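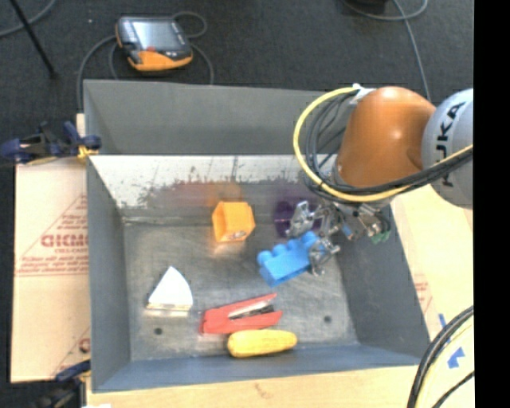
Re: [flistcombe-village] Road closure, buses and the usual bits
From: Nisreen Azar
Date: 01/03/2023

Hello all,

Thanks to Kauko for getting the news round up out while I was away. I've a few things to add and one correction, so I've left his message in underneath and put my replies between the lines.

Kauko Kuusisto wrote:

> Weather first. Grey and drizzly until teatime, then clearing, with a
> frost likely overnight. Mind the steps by the chapel.

It was the chapel steps that got me in January, so do take this seriously! I still can't kneel properly. The grit bin at the bottom is full again and anyone can help themselves, there's a scoop in it.

> Mill Lane is shut from the bridge to the garage for the water main
> work. The sign says three weeks. The diversion is by Sendden, which
> adds a fair bit if you're going to the surgery.

I walked down and had a chat with the men doing the digging, and they think three weeks is about right unless they hit rock. You can get through on foot and with a pushchair (I saw one go past), but you'll have to lift a wheelchair over the hose ramp, which isn't good enough and I've rung the council to say so. I got a reference number and a promise of a call back. If you need to get to the chemist and can't manage it, ring me and I'll pick up your prescription with mine.

> The 45 bus is missing out the stop by the school until the road opens.
> Catch it at the green instead.

Correction here, sorry Kauko. It's only missing the school stop on the way out. Coming home it still stops there, as the driver goes round by the top road. Hsin-yi Su came home on it yesterday afternoon and was put down at the school gate same as ever, so don't get off at the green with all your shopping and trudge up the hill like I did.

> Police were on the Rastilis road late last night. Does anybody know
> what it was about?

Yes, a van went into the ditch by the farm entrance and took a length of hedge with it. The driver was shaken but walked to the farm and had a cup of tea while they waited for the recovery lorry. I had this from Nabil Mansour, who lent them his big torch and would like it back please. It's yellow and has his initials on the handle.

> A tabby cat has been hanging about behind the bakery. Quite thin,
> friendly, no collar.

Still there this morning! Abou Jaoude have been putting a saucer out by the back door of the bakery, and they've asked me to say that they can't keep it, what with the flour and the inspections. The vet in Sendden will check for a chip free of charge if somebody can get the cat into a carrier. I've got a carrier but my car's in for its MOT. If you've got the car, I've got the box, and between us we might manage it.

> Parish meeting moved to 8 o'clock in the small room. Main item is the
> speed limit past the school.

I'll be there and I hope a few more of you will be too. Last time there were eight of us, and three of those had come for the whist and got the wrong night. The proposal is to bring the limit down as far as the last house. Vlastimil Krajčí has been writing down the traffic at going home time and he's got over a month of it in a notebook, so it'd be a shame if he read it out to empty chairs. I'm for it, as you all know by now, but if you're against it then come and say so, it's better than grumbling in the bakery queue.

One last thing from me. Would whoever borrowed the long ladder from the hall please put it back on the hooks? The bulb's gone over the front door again and it's pitch black out there by the time choir finishes.

Kauko is doing the next round up as well, so send him your bits by tea time tomorrow. Lost gloves, spare seedlings, whatever you've got.

Nisreen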